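Right, I've been baking simit at home for a year now and I have Opinions, so here's a thread for anyone who wants to have a go this weekend 🧵

1/ I got into this because of a little bakery called Güneş at the bottom of my road. They shut in June and I sulked for a fortnight, then bought 14 kilos of flour. Bit much for a one-bedroom flat.

2/ Flour first. You want strong white bread flour, and please don't let anyone sell you special simit flour. I tried one and it was just bread flour in a nicer bag!

3/ My dough is 700g flour, a sachet of fast yeast, a good teaspoon of salt, a glug of oil and enough lukewarm water to bring it together. It should be firmer than you think. If it's sticking to your fingers it won't hold a twist.

4/ Knead for ten minutes. Properly. Put the radio on. I do mine through the football phone-in and take it out on the dough whenever somebody rings up about the referee.

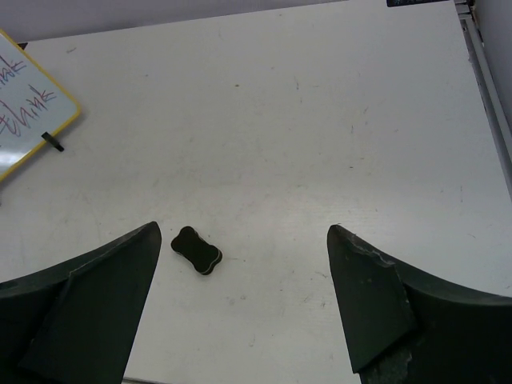
Taner Sönmez
Home baker, writes the Nostska newsletter

5/ Rolling out next. I don't flour the worktop at all for this bit, the ropes need something to grip or they just skid about. Two long thin ones, side by side, then twist from both ends in opposite directions and pinch into a ring.

6/ They will look wonky. Mine looked like dropped shoelaces till about the sixth batch. Kevser Yüksel (who taught me, and who is far too polite) called them "rustic".

7/ The dip! This is the bit people skip. Grape molasses let down with water, half and half. Dunk the whole ring, let it drip, then straight into a big plate of sesame, both sides. Your kitchen will be crunchy underfoot for days.

8/ Toast the sesame seeds first in a dry pan. Keep them moving and take them off sooner than you want to. I've binned two lots by answering the door.

9/ Half an hour to puff up a bit on the tray, then a really hot oven, as high as mine goes, 15 minutes or so. They want to be a deep brown, darker than feels safe.

10/ Ashraful Bandara asked if you can use treacle instead of the molasses. I've done it. Tastes a bit like bonfire night, not bad, but go easy and use more water.

11/ They freeze well. Slice them in half before you freeze them though, I nearly lost a thumb.

12/ Eat with white cheese, tomatoes, olives and far too much tea. I'll put the cheese-filled version up once I've stopped it leaking all over the oven.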